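Banner and flag care for marches

Washing rainbow and trans flags
Wash nylon flags on their own, cold, with the spin set low. Polyester takes 60 degrees, but printed dyes fade sooner at that setting. Close the door on a full drum only if the cloth still moves freely by hand.

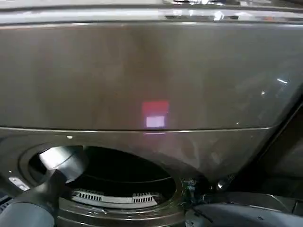

Removing paint from a banner
Scrape dried acrylic with a plastic card, then work from the back of the cloth with rubbing alcohol - test a hem first.

Poles and grommets
Set grommets 8 inches apart along the top edge. Double the hem before punching. Sand wooden poles and tape the grip.

Storage
Roll, do not fold. Label the outer end with the march and month.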